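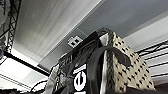

Black bag and dotted bag, seen from low down

Waltgate Forum > Small Spaces > Shelves and Carts
Topic: Wire cart, where do the bags go?

iveta_cierny
Member, 2,133 posts
Friday, September 22, 2023

Hello all. I would like to ask for your opinion about bags. We have one room at the Orkside workshop where everything arrives and nothing leaves, and since the summer I am the person who looks after the black wire cart. It is a cart for everything. People put there toys, boxes, kitchen things, packaging which is "too good to throw". I don't mind this. My trouble is with the bags, because a bag has no fixed shape. If it stands alone it falls, if you fold it then nobody finds it, and if you hang it the handle catches on everything you try to take from the shelf.

At the moment I let them stand side by side, so they hold each other up a little. The handles are still a problem. When one strap lies over the next bag, you pull one and both come.

What do you do with yours? Please do not say "buy a closet", there is no place for a closet. The free wall is 17 inches wide and then comes the door.

janka.jurco
Hi Iveta, I had the same at home. My solution is hooks on the side posts of the cart. One hook for one bag, and when the hooks are full, a bag must go. My husband says our hall looks like a market but he finds his bag every morning.

Solve_L
I disagree about the hooks. I tried it with a similar wire rack and the bags pull it to one side, especially if people leave things inside, and they always leave things inside. Also you walk into them. I would fold all bags flat and put them in one bag. Bag of bags. It is old, my grandmother did it, it works.

janka.jurco
It works if you are one person. In a shared room the bag of bags becomes a black hole. Somebody takes the outside bag and you have a pile on the floor.

Solve_L
Then write on it "do not take".

janka.jurco
You have not met my colleagues :)

iveta_cierny
Thank you both. I am more on the side of Janka about the black hole, but Sølve is right about the weight. Last year we had a lighter rack from the shop Jurčo (no relation with Janka, I asked her!) and with coats on one side it leaned so much that I could not close the door.

I tried folding yesterday evening. The soft bags are easy. The stiff ones do not want to be folded, they make a crease and open again slowly. So I thought maybe I should sort by stiff and soft, and not by size like I do now. When I took everything down from the cart to try it, I also found how much we keep which is only packaging. There are boxes where I don't know any more what they are for, and

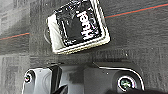

when I ask whose they are, everybody says "leave it, maybe it is needed". So I leave it. I now keep a shoe box with a label "October". What nobody has asked for until the end of October goes out, bags included. I would be glad to know if somebody did this before and if people became angry.

jozefina_p
We did it, and yes, they became angry, but only once. A man was looking for the lid of something, and he was looking for it until Christmas. My advice is to write the date on each thing with a piece of paper tape, on the bottom. If there is a date, people accept it better. If you simply carry it out, they think you chose their thing.

I would also start with food packaging. Anything from the kitchen which is only a wrapper or a tray should go the same day. It smells after some time even if it looks clean.

Solve_L
Agree with Jozefína about kitchen packaging. About dates I am not so sure. Who will read the bottom of a box?

jozefina_p
The person who wants to throw it away reads it. This is enough.

bohumila_mikus
Hello, I am reading here for a long time but write seldom. I have a question before I give an answer. Iveta, what is standing on the top shelf now? You write about the bags, but in my experience the bags are a problem only when the top shelf is full. If the top is free, you can lay a bag there and go. My sister Ono (it is her nickname) has the same black wire model and she put the baskets on top and the boxes under, and I told her to change it.

iveta_cierny
Hello Bohumila, yes, of course. I am a bit ashamed, it is not tidy.
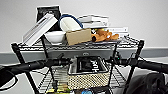
My rule for the top shelf was that only things used every week can be there, and as you can guess nobody follows my rule, also not me. I believe a top shelf pulls things to it because it is at the height of the hand and you don't need to bend. The white bowl should be with the kitchen things, and the orange plush toy lying next to the cardboard box belongs to nothing at all, but each time I move it, it is back. The flat white boxes on the right side are stacked quite well, I think, and I would not like to touch them. The basket with the checkered pattern I like very much where it is, on the lower level.

bohumila_mikus
Thank you, now I understand better. I would do it like this. First take away the white box which leans on the left. A leaning box takes the place of three standing boxes, and behind it everything disappears. Lay it flat on your stack if it fits. Then the bowl goes to the kitchen. After this you have a free corner on the left side, and this corner is for the bags, standing, with the straps put inside. Not over the side, inside.

The basket is good. I would get a second one for the soft bags, rolled.

Solve_L
Rolled is worse than folded.

bohumila_mikus
For you maybe. A rolled bag you can see from above and take out without moving the others. A folded one you must search for like a shirt.

janka.jurco
+1 for rolled. And +1 for straps inside, I will do this today with mine. I still keep my hooks.

jozefina_p
Please leave the plush toy. Every shelf where I worked had something like this and the shelf was more friendly for it.

iveta_cierny
I did the left corner this afternoon as Bohumila wrote. Straps inside makes a big difference, I could take out one bag with one hand. The long box does not fit on the stack, it sticks out on the side where the door is, so for the moment it is under the table. A second basket I must look for, the store where I bought the first one does not have this pattern any more. Does it look strange with two different baskets, or should I buy 2 new ones and give this one away?

Solve_L
Do not buy anything. Use a box from your October collection.

janka.jurco
For once I agree with Sølve.

bohumila_mikus
I don't. A cardboard box on wires becomes soft on the bottom after some months. If you find a plain basket in black it will go with the rim of the other one. Measure the depth of the shelf first, from post to post, my sister did not and hers stands out at the front.

iveta_cierny
I will measure on Monday and write here again.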